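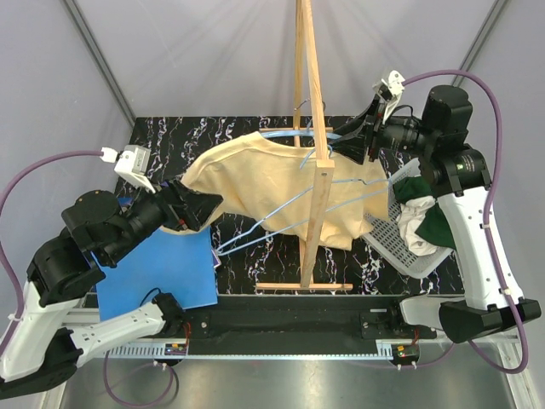
The Last Bus to Onberg

Kiều Khổng waited at the stop in Zevdale with her father's coat over her arm. The bus was late already. An old man sat down near her and asked what time it was.

"Almost nine," she said.

"Then it will come. I drove this road for 50 winters, and in January it was always late."

She gave him half of her bread. They ate and looked at the hill, where two lights were coming down very slowly.

"You see," he said, and he stood up first.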